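Cliltar Chores – data card and README

Version 5, last edited 19 June 2026

What this is

Cliltar Chores is a set of recordings of small household and shop-floor jobs, done by people holding grippers in their hands. We put it together to get a fair answer to a question we are often asked: can machines do chores yet? Our short answer is "some of them, on a tidy table, slowly". The long answer is in the results notes that come with each task folder.

The set covers 34 tasks. Each task has 200 recordings. The tasks were picked from lists kept by people who clean, pack and tidy for a living, so a few of them look dull. Wiping a shelf is in. Opening a bottle of wine is not.

What is in the download

tasks/ – one folder per task, with a plain text brief
recordings/ – video and gripper positions
results/ – notes on how trained policies did on a real arm
splits/ – lists of which recordings to train on and which to hold back
tools/ – scripts for loading, trimming and checking

Please use the held-back lists as they are. If you reshuffle them your numbers can't be set beside ours.

How it was recorded

All recording was done at our Wiltby site on plain tables. The person doing the job holds a gripper in each hand and works at their own speed. Failed grasps stay in. If something is dropped and picked up again, the whole thing is kept as one recording and marked "retry" in the task file.

Two policies were trained on the set, and we call them Anditau and Ko. Anditau is trained on one task at a time. Ko is trained on all of them together. Neither is included here, only their results.

What machines manage so far

Hard objects with a clear shape go well. Cups, boxes and tins are mostly picked up first time by both policies. Cloth is patchy: Ko can pull a towel flat but rarely folds it square.

Rubbish is worse than we expected. People clear it without looking much, but it has no fixed shape and it changes when you squeeze it. Ko tends to close on the top of a pile and lift less than it should. Anditau reaches deeper and then catches the divider.

Tasks people ask about most

1. Towel flattening. One towel, any starting shape. Done when no fold is left.

2. Tin stacking. Tins of mixed height. The order is up to the person.

3. Sorting rubbish in a divided box. The box is clear and open at the top, with crumpled paper and something yellow among it on one side of the divider. Clear walls are hard for depth readings, so treat depth near the box with care.

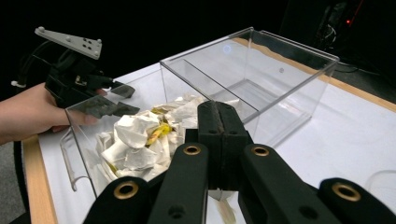

4. Shelf wiping. Dry cloth only. Pressure is not recorded, so we can't say how hard anyone pressed.

Known problems

The clocks on the left and right grippers drift apart in long recordings. The script in tools/ lines them up again, but check the result by eye if timing matters to you.

In 24 recordings the left gripper's position is lost for a moment. They are listed in splits/ and left out of training by default.

All the people who recorded are right-handed. We plan to add left-handed recordings in July.

Use and contact

Free for research and teaching. For anything sold, write to us first through the Cliltar contact page. Report faults the same way and give the task folder and recording number.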